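When the Robots Came to Work With Us

Hi! I work at a place called Ravetti. We pack boxes of office supplies and send them out to schools and shops. Pencils, tape, glue sticks, clips, sticky notes - if you have ever opened a supply closet at school, you've seen the kind of stuff I mean. I've been here long enough to remember when every single thing was picked off the shelf by a person with a list in one hand and a cart in the other.

Now we have robots, and kids ask me about them all the time. (My nephew asks every time he visits, usually with his mouth full.) So I'm going to tell you what they do, what we do, and what changed when they showed up.

What is automation, anyway?

Automation is a long word for getting a machine to do a job that a person used to do by hand. You already know plenty of it. A dishwasher is automation. So is the door at the supermarket that slides open when you walk up to it. You don't have to push, and the door doesn't have to think very hard. It has a sensor, which is a part that notices things, and a motor, which is a part that moves things. The sensor notices you and the motor opens the door.

A robot is a fancier version of the same idea. It has sensors to notice what's going on, a computer to decide what to do next, and motors to move. Some robots roll, some have one long arm, and some stay in one spot their whole lives and just turn boxes around.

The rolling ones

Our first robots were the rolling ones, and we named them all after a made-up word, Buverar. So there's Buverar One, Buverar Two, and so on up to seven. They look like big flat suitcases on wheels. A Buverar slides under a shelf, lifts the whole shelf up, and drives it over to the person who is packing.

Before the Buverars, I walked all day long. I mean ALL day. One time in March I wore a step counter just to see, and by my first break it was already so high I thought it was broken! My feet hurt so much in the evening that I used to sit with them in a bucket of water while I watched TV.

Now the shelf comes to me. My feet are very happy. But I'll tell you something I didn't expect, which is that I missed the walking a little. When you walk around a big building you bump into people and say hello and hear about somebody's new puppy. When the shelf comes to you, you stay put. A few of us talked to our boss about it, and we got a longer break in the middle of the morning so we could all sit down together. I know about the puppies again.

The sorting job

Then there's sorting. Sometimes a school sends things back, or a bag splits open, and we end up with lots of little things all mixed together that have to go back where they belong. You might think that would be the perfect job for a robot. It's boring, right? Robots don't get bored!

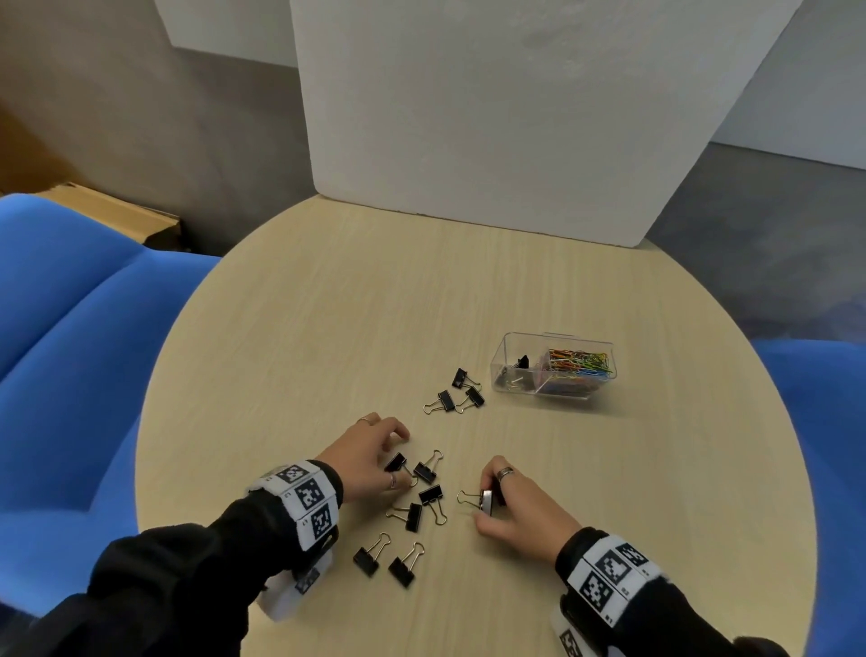
Small things are the hardest things for a robot to pick up, and I love telling people that, because they never believe me. A big square box is easy. It has flat sides, it stays where you put it, and it looks pretty much the same from every direction. Now think about a black binder clip, the kind with two silver wire handles. One might have its handles pointing up and the next one might have them pointing off to the side. You pinch it between your thumb and your fingers and never think about it, even if you're wearing a ring on that hand. A robot has to work out where the clip is, which way it's facing, how hard to squeeze, and what to do if the thing slides. And if it's meant to go in a clear plastic box with a heap of colored paper clips already in there, the robot has one more problem, since see-through plastic can be really tricky for a camera to spot.

So how does a robot learn to do it? One way is by copying. People do the job with their own hands, over and over, and the movements get recorded. The computer goes through all those recordings looking for what stays the same. Where did the fingers go first? How did the wrist turn? It's a bit like learning to tie your shoes by watching your big sister, except that you probably needed a handful of tries and a computer can need a huge pile of them. One practice list I saw had 1,141 tries on it, and the robot still dropped things.

Adalberto Queiroz, who has the table next to mine, is the fastest sorter I know. He says the funny part of teaching is that you have to slow down and notice what your own hands are doing. Try it at home! Pick up a paper clip and pay attention. Which finger touched it first? Did you slide it to the edge of the table or did you pinch it right where it was? I bet you've never wondered.

Do robots take people's jobs?

Kids ask me this one a lot, and so do grown-ups. It's a fair question and I'm not going to fib about it. Sometimes a machine does mean fewer people are needed for a certain job. When the Buverars came, 5 of us had been doing nothing but fetching, and that job went away. Two of those people learned to look after the robots. Two moved over to packing with me. One, my friend Macedo, didn't like the new setup and went to work at a bakery. He brings us rolls sometimes, but I still wish he was here.

There are new jobs too. Somebody has to clean the wheels (they pick up a LOT of tape). Somebody has to watch the map screen and help when a Buverar gets stuck. And somebody has to check that the boxes going out have the right things in them, and that's me on most afternoons.

Some things I think people should get to decide together before a robot comes in. Will it be safe to stand next to? Who gets trained to use it? Will the people who know the job be asked how it should work? At our place we got asked about some of those and not others. I'd give us a B.

Words to know

Automation: using a machine to do a job that people did by hand.
Sensor: a part that notices things, like light or touch or how far away a wall is.
Motor: a part that makes something move.
Tremusach: not a real word! It's what we yell when a Buverar stops in the middle of the aisle and won't budge. You can use it too if you want.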